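Undetti Lesta table, beige top – review after daily use
30 May 2020

I bought the Lesta table in February from the Plellar online shop and I paid 128 dollars, delivery included. I was looking for a simple table for a room where we do many different things: sorting small items, packing, writing labels, sometimes eating. Before it I had a Shin table, which was darker and smaller, and on the dark color I could never find anything. So for this purchase the color of the top was my first question, and the price was the second.

The table arrives in two boxes. One has the legs and the screws, the other has the two panels which together make the top. The boxes did not come at the same time. The legs were here four days earlier, and I began already to worry that the second box was lost. I wrote to the shop and they answered politely, but they only repeated the tracking number to me. When the panels came they were well packed, with thick cardboard on the corners, and there were no scratches.

Assembly is possible for one person, but please ask somebody to hold the second panel. The instruction sheet has drawings only, and drawing 7 is printed upside down. I put one of the brackets in the wrong direction and had to open it again. The tool in the box is too short for my hand, so I used my own screwdriver for most of the screws. After this everything fit well. The feet can be adjusted a little, and my floor is not even, so I was glad to have them.

The manufacturer says the top can carry 30 kilograms. I did not test the limit. I put a heavy sewing machine in the middle for one weekend and the panels stayed level. If you lean on the front edge with both arms, the table moves a small amount, and it is more stable when the back side touches a wall. I keep mine there all the time. 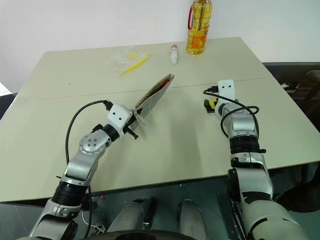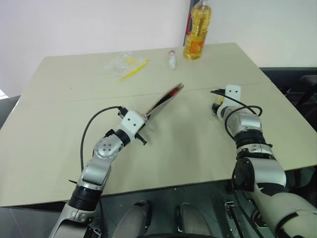
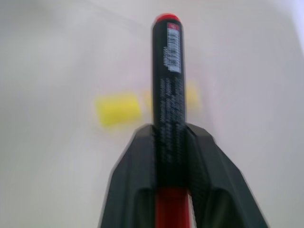 The joint between the two panels was my biggest doubt before buying. Many of the 677 reviews in the shop complain about a step in the middle, where one panel is higher than the other. On my table I cannot feel a step with the finger, and from a normal distance the joint is only a faint line, as in the first two pictures. It is still a joint, so crumbs like to stay inside. I clean it with a dry toothbrush every week. The light surface does what I hoped it would do. A little bottle with a red cap is found at once, and even a clear plastic bag, which on the Shin table was almost invisible, I can see well on this beige. A black marker like the one in the last picture you will of course find on any light table, but you should not write without a sheet of paper under it. I made one short line with such a marker by mistake and the shadow of it remained after three cleanings.

Cooking oil is no problem if you wipe it the same day. Coffee also. A hot pan I would never put on it directly, the instruction sheet warns about this and I believe it.

Two things I would change. The front edge is thin, and for a long time of writing it is not so comfortable under the arms. The second thing is the depth – it is good for working, but when you sit you must stand up to reach what is near the wall. Undetti sells also a narrower version, but it was not available in beige when I ordered.

I give four stars out of five. For the price I am satisfied, and I would order the same color again. Check the position of the brackets before you tighten the last screws.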